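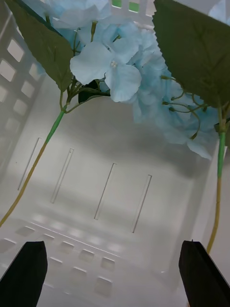

Media and Society, Sistolthorpe College
Handout for session 7: Identity checks on online marketplaces

Reading for this session: the two short articles in the course pack and the Clollari terms of use, sections 3 and 4 only.

1. What is being checked

Last time we dealt with how sites gather personal data. This session is on a narrower matter: what a site knows about the people who sell on it, and how much of that it passes on to buyers.

Three terms are often mixed up.

Verification: the site has matched an account to something outside it, such as a phone number, a bank account or a passport.

Screening: the site has looked for a reason to refuse the person, for instance an earlier ban.

Rating: other users have left scores or comments.

A badge next to a seller's name may refer to any of these. Students often write "verified" when they mean "well rated". Please keep them apart in the essay.

2. Two cases

Drumus is a site for second-hand household goods. It asks new sellers for a phone number and nothing else. Anyone who has made 10 sales gets a green tick. In November it began asking for a photo of an identity document from sellers of phones and laptops. Complaints on its help forum were mostly about the wait, and a smaller number were about where the photos were kept.

Clollari lets people hire tools and garden equipment from neighbours. Both sides must show an identity document before the first hire. The check is done by an outside firm, Navaratnam, which returns a yes or no and deletes the document after 12 days. Clollari never holds a copy.

Compare who carries the risk in each case if the check is wrong. Look also at what happens to a person who has no passport or driving licence. Drumus accepts a council letter. Clollari does not.

3. Points for the seminar

Should a buyer be told which kind of check a badge stands for?
Does a phone number tell a site much about a person?
Who should hear an appeal from a seller who has been refused?
Is it fair to ask the same of someone selling one lamp as of someone selling every week?

4. Written work

One page on either case, handed in at the office by January 8, 2019. Quote the terms of use directly and give the section number. Screenshots do not count towards the length. The marking sheet is on page 34 of the course pack.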